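Category: Research & Development

Plandberg reports two-arm food handling method trained on 231 demonstrations
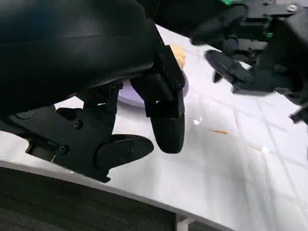

Method separates arm roles before contact

GUTHRIE - Plandberg has released results for Plovik, a control method for two-arm manipulation of soft and crumbly foods on a tabletop. The method was developed with component supplier Gisex and trained on 231 teleoperated demonstrations.

Bread and baked goods are difficult for parallel-motion grippers. They deform under light load, shed material at the contact points and vary in shape from one item to the next. Most two-arm controllers predict the motion of both arms jointly, so an error in one arm's approach is carried into the other.

Plovik assigns a holding role and a moving role while both grippers are still open. Each arm then follows its own short-horizon policy, with a shared timing signal as the only link between them. Roles may be reassigned up to three times in a single task.

In bench trials covering 21 food items, the method completed more plate-to-table transfers than a joint-prediction baseline using the same wrist camera input. The gain was largest for items with a rough or broken crust. Performance on glazed items was unchanged.

"The timing signal does most of the work," said Edvin Nyberg, lead author of the technical report. "Removing it brought results back to the level of the baseline."

Borislav Vasić, who led the hardware program, said fingertip geometry was held constant across all trials. "We have not yet characterised wear on the pads - that is a separate study," he said.

Two limitations are noted in the report. Plate position was restricted to a marked region of the work surface, and lighting was not varied.

The technical report and trial logs will be available from Plandberg on request in August.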